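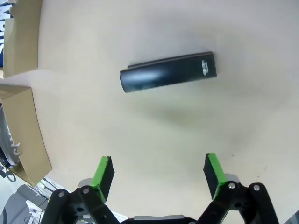

Udside wrote:
> We recorded 70 demos of putting the black case in the box, all by
> remote control, and the policy still dithers over the table like
> someone choosing a melon. Is 70 just too few? The Jonholm people
> talk about 2,000 as if that were an afternoon's work. And would we
> be better off grabbing the arm and moving it by hand?

Before you book anybody's summer for 2,000 of them, watch the 70 you have. All of them, at normal speed, with coffee.

We did this in Prundosville in June, after a similar sulk. Half our demos had a long pause before the grasp, where the operator was working out which way the wrist would turn. The policy learned the pause beautifully. It was the one thing it did with real confidence.

What helped us:

- Trim the dead time at the start, and throw out any run where you backed off and tried again, at least for the first training pass.
- Decide on one way to pick up the case and stick to it. Ours was across the middle, fingers square to the long side. Two operators with two philosophies gave us a robot with neither.
- Move and turn the case between runs. A case that always starts in the same spot teaches the arm an address.

On moving the arm by hand: smoother paths, yes, and much quicker to learn. But your own hand and sleeve end up in the wrist view unless you're careful, and they won't be there at run time. We use it for working out the motion, then record by remote.

We re-recorded 30 clean ones and they beat the old pile - annoying, given how long the old pile took.

Has anyone on the Nishimura setup tried mixing both kinds in one training set? Ours went badly, but I also had the gripper values scaled wrong, so I wouldn't quote me.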